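Boot tray scheme at Warnamon hall extended through winter

Visitors to the hall in Warnamon will be asked to leave muddy footwear in trays by the side entrance until the end of March, after a trial in October was judged to have gone well.

The scheme was brought in by the hall's management when the new floor in the main room was laid in September. The old boards had been worn down by grit carried in from the riverside path, and the cost of sanding and sealing them again had come up at two meetings running. The replacement floor came to 3609 euros, paid partly from the summer fair and partly from a grant.

Walking groups, the toddler morning and the Thursday-style supper clubs of old have all been moved to the side entrance for the winter. People change their shoes in the passage, leave their boots in a tray and go through to the main room in slippers or indoor shoes. The front doors stay open for wheelchair users, for deliveries and for anyone who cannot easily manage laces.

Trays for the scheme are supplied by Tendex, which has a unit on the Dillon estate at the edge of town. They are black, open and shallow, with a raised rim and a rounded outline a little like that of a boot or shoe. One end has a taller lip. The hall looked at flat rubber mats first, but a mat tried out in August let water run under the skirting board. 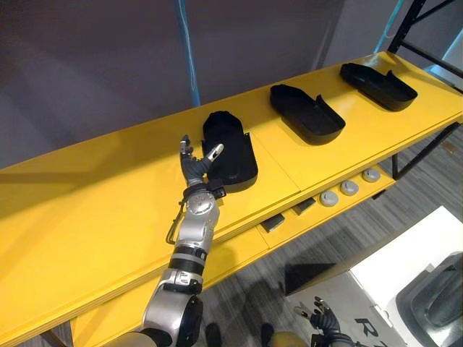
Do people have to buy their own tray?

The hall provides them free of charge, and they are shared between all the groups that use the building. Anyone who would like one for home can order through the hall office at 8 euros each, with the money going towards the floor.

Children's boots can go two pairs to a tray if the passage is busy. Wet umbrellas should go in the stand by the door, as the points can scratch the trays. Groups are asked to tip out any water in the yard at the end of their session – there is a drain beside the bicycle rack – and to give the trays a wipe before stacking them under the coat hooks.

The trial was not free of complaints. Several evening users said the passage was too dark to find their own boots again, and one pair of green wellingtons went home with the wrong family and came back the next morning. A brighter light has now been fitted above the hooks, and a second bench has been put in so that people do not have to stand on one leg against the wall.

A further request, for numbered pegs so that boots and coats can be kept together, will be looked at in the new year. The firm of Jurić, which laid the floor, has offered to fit the pegs when it returns to check the joints between the boards.

Cleaning time in the main room has come down since the trial started, according to the hall's notice. The floor was mopped six times a week over the previous winter and is now mopped twice, with a dry sweep on other days.

Spare slippers in adult sizes are kept in a basket at the office. Donations of clean children's slippers would be welcome, and can be left at the hatch between 2 and 6 in the afternoon.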